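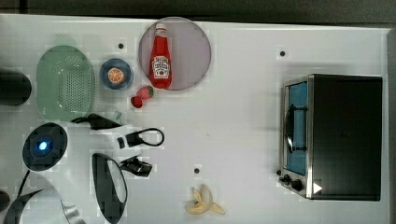
The Cheap Kitchen Comes Back

4 min read

Small kitchens. Everyone has one now, or is renting one. In Sarkham the new apartments on Cabrera Street give you one counter, two burners, a drawer that sticks. And people are cooking in them again! Every night, some of them.

What changed? Price, mostly. A takeout dinner for two on Cabrera runs $30 by the time you tip. A pot of beans, maybe $4. Do that for a month and teh math gets loud.

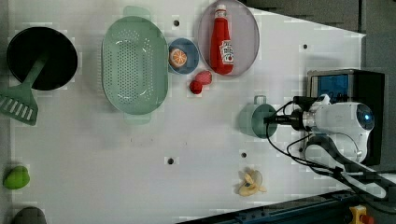

Colander, pot, spatula. Orange slice in the blue bowl.

The Bumeck market noticed first. Its secondhand kitchen stall sold 3,876 pieces last year, pots and ladles mainly, hardly any gadgets. Garlic presses just sit there. So do egg slicers. Good knives are gone by nine in the morning, so go early or dont bother. 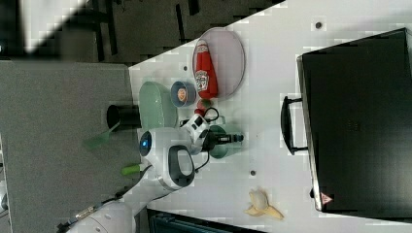

What to buy first

One heavy pot. One knife. A colander with feet if you can find it, mine tips over. Jiltano, the discount place behind the bus station, has decent cutting boards for $20. Skip the sets. Half of every set ends up on top of the fridge.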